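**Session 5: teaching by hand, teaching by remote**

Bring your notes from last time, we'll lean on them a lot!

So, there are two ways we show an arm a job on this course. In the first you grab the arm itself and push it through the motion (Marchuk's chapter calls this "leading", and I've pinched the word). It feels lovely and direct, but your own hands end up in front of the cameras, and two arms at once is a real wrestle. In the second you drive from a distance, with a pair of small handles, and the arms copy you. That's what we do on the Rinda bench.

A few things I bang on about every year:

- Start each demo from the same rest pose. Yes, every single one.
- Move the toys between demos. If the green ones always sit in the same corner, the arm learns the corner.
- Keep going after a fumble. A dropped toy picked up again is worth having (I used to delete these, and I wish I hadn't).
- Go slower than you'd like near the rim of anything. You can't feel the touch through the handles, so you're working by eye.

Pouring deserves its own paragraph. Water doesn't sit still for you, and the useful bit of the demo is over in a blink, so tilt gently and hold. My first 100 tries were mostly wrist wobble!

For the homework, each pair records 170 demos and saves them in the Dunum folder. Write one line per demo saying what you'd do differently. We'll train on the whole class's set, more than 2,000 runs if everyone pulls their weight, and look at the results in December.

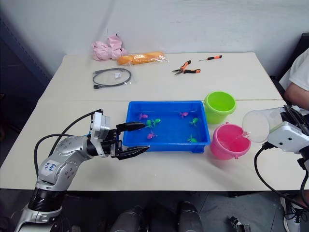
*Pouring into the pink bucket with the right arm, left gripper open at the toy tray.*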